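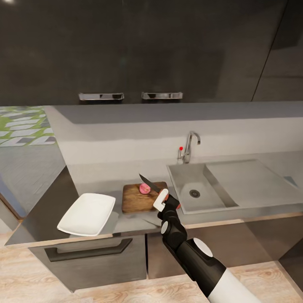
Onions, year two

I said last October that I would write down what happened with the onions and then I didn't, so both years are in this post.

The plot is on the Flulside side of the river, on the slope behind the old bus garage. Konrad Reisinger has the one above mine and the water comes through his first. The soil is heavy and it cracks in summer. The first year I put in sets in early April, pushed them down too deep, and watered them whenever I felt bad about them. I got a lot of thick necks. They looked fine on the kitchen floor for two weeks and then went soft from the inside, and the whole back room smelled of it until Christmas.

This year I started from seed. Theano Pappas gave me an envelope of a red variety her family calls Liapis. I have not found it in any catalog under that name, so it may be sold as something else. I sowed the trays on the windowsill in February and kept 64 seedlings after thinning. They went out at the end of March, shallow, with the roots barely covered. The birds pulled some up the first morning and I put them back in.

Drying

I stopped watering when the first tops fell over. Last year I kept going, and I'm fairly sure that was most of the trouble. Konrad bends his tops down by hand. I left mine alone and most of them went over by the middle of August.

They dried on an old window screen laid across two crates, under the shed roof, for 18 days. It rained for part of that and I turned them every evening after work. When the necks felt like paper I cut off the roots and brushed off the loose skin. I don't wash them. The ones with soft necks went in a bowl by the stove to be used first.

The biggest onion weighed 989 grams and had a double center. Hrefna Bisgaard asked to see it, so I took it over to her and we ate half of it that night. It tasted watery. The small ones are much better, and they don't leave you with half an onion in the fridge.

Keeping them

The back room stays cool, but it's damp near the outside wall, so this time the crates are on the shelf by the door. Potatoes are in the cellar. I had them together last year – another mistake.

I go through the crates when I think of it and take out anything that has sprouted. So far that has been a handful. The red ones are not supposed to keep as long as the yellow ones and I expect to be buying onions again by March.

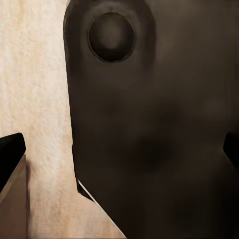 Dark brown, from close up.

What I cook with them

Mostly the same thing. I slice 700 grams of onions thin and cook them in oil with salt, lid on for the first part and off for the rest, until they go dark at the edges. It takes most of an hour. Some of it goes on noodles and the rest goes in a jar in the fridge. Fotini Chrysikopoulos puts a spoon of vinegar in at the end and I have started doing that too.

Next year I want a row of yellow ones as well. Theano has more seed if anyone in Brerno wants to try the red.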